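**Flerness round side table – light oak finish**

The Flerness is a round drum table made for the gap between a bed and a wall. We sell it mostly to small hotels and guesthouses, and now and then to people fitting out a spare room. It comes in one size and one finish. Orders of 10 or more ship on a pallet, and smaller orders go out in single cartons.

The top has a groove just inside the edge that runs all the way round. It will slow down a small spill, but it won't hold a full glass of water, so wipe it up soon. The grain runs straight across the top. Below it, the body is a plain cylinder in the same light wood, with no drawer or door.

Most buyers put a phone and the TV remote on it and leave it at that. There is room at the back for the phone cord to drop down toward the outlet. 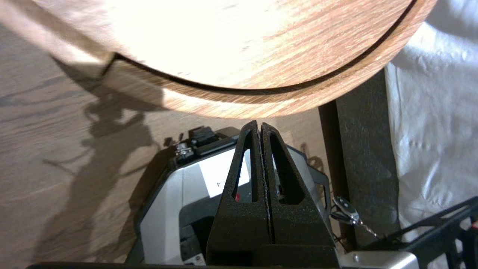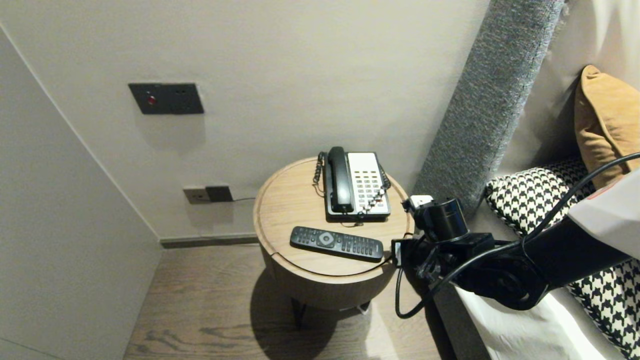
**Placing the table**

Set it down before you push the bed into its final spot. Leave a little space behind the body for plugs, and check that no cable is caught under it. On plank floors, lift the table when you move it. Dragging it marks the boards, and we don't cover that under the warranty.

Jacqueline Vidal, who handles hotel orders here, suggests turning the table so the seam on top faces the same way in every room. It makes no difference to how the table works, but it looks tidier when you have a full corridor of them.

**Cleaning**

- Damp cloth, mild soap, then a dry cloth
- Clean the groove with a soft brush – a toothbrush is fine
- No bleach, no scouring pads, no furniture wax
- Keep kettles and hot plates off the top unless you use a mat

**Ordering**

Lead time is 10 working days for stock orders. The warranty is 2 years and covers the top, the edge and the body. We have 400 in the Ildale warehouse for the July run, and the next batch comes in after that.

Replacement tops are sold separately. Ask for Bleddyn Bowen in parts and have the order number ready. If a carton arrives damaged, take pictures before you unpack it and send them with the delivery note.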